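Rinent hand-held grippers, used on laundry

I bought a pair of the Rinent hand-held grippers in April to replace the older Belley pair, which had too much play in the trigger. My work is mostly cloth: folding, bagging, moving things in and out of baskets. The price was 351 each, cables included.

Setup took one morning. The manual covers the controller well and the calibration badly. Run the open-close routine twice before you trust the reported finger width, and do it again if you swap fingers.

The boxy fingers are fine on anything thick. Thin material is harder. On a mesh laundry bag lying flat on the table, I have to come in at a low angle and pinch at an edge or near the zipper, where there is more to hold.
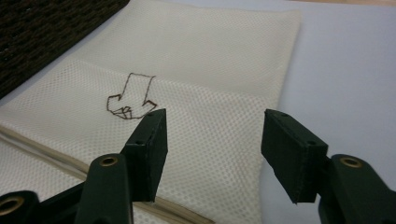
Kumaresan Rajan wrote back after reading my draft that he gets better results on mesh by pushing the fabric into a small ridge first and closing on the ridge. He also thinks the stock fingers are too thick for zipper pulls and has filed his down.

I tried the ridge method and it does help, though it is slower. I have not filed anything, as a spare set of fingers takes a long time to arrive.

Working with two grippers at once is where the Rinent beats the Belley. The trigger is light enough that my hands don't cramp, and I can keep tension on a shirt between both sides while I fold. I have logged 3310 grasps so far, with 7 dropped readings, all on the left unit.
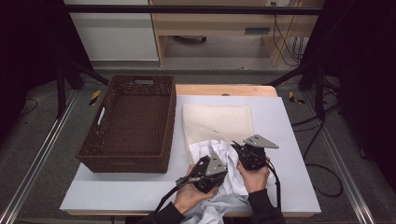 The cables are my main complaint. They are stiff near the connector and they pull on the wrist when you reach across the table. Popescu sells a softer one that fits, but it adds to the cost.

Clean the finger pads every 200 grasps or so if you handle cotton, as lint builds up and the grip gets worse. A dry brush is enough.

I would buy them again for cloth work. For small hard parts I would keep looking — the fingers don't close evenly enough at the tips.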